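Open Day at the Potville Lab

Many thanks to everyone who came out to Fortin's open day in Potville on Saturday, Nov 7, 2020, and to those of you who wrote afterward to say how much you enjoyed it! We had nearly 100 visitors over the afternoon, which is a good many more than the sandwiches were planned for.

The bench demonstration was the favorite again, as it was in February. The arms work inside their glass-walled enclosure, and people stood and watched a gripper hold a glass beaker by its sides, tilted, with a little pale yellow liquid down in the low corner (my own shoulders went up around my ears, I will admit). Several of you asked whether the rubber pad on the finger wears out, and it does, so we keep spares in the drawer and change it after 500 runs or whenever it starts to look shiny. 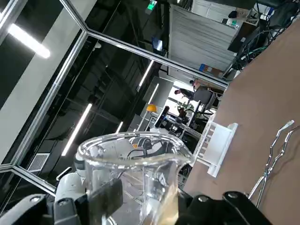
Next Stop, Urstead

The Tendurness group will host the next visit at Urstead. Doors open at 5, and coffee will be on.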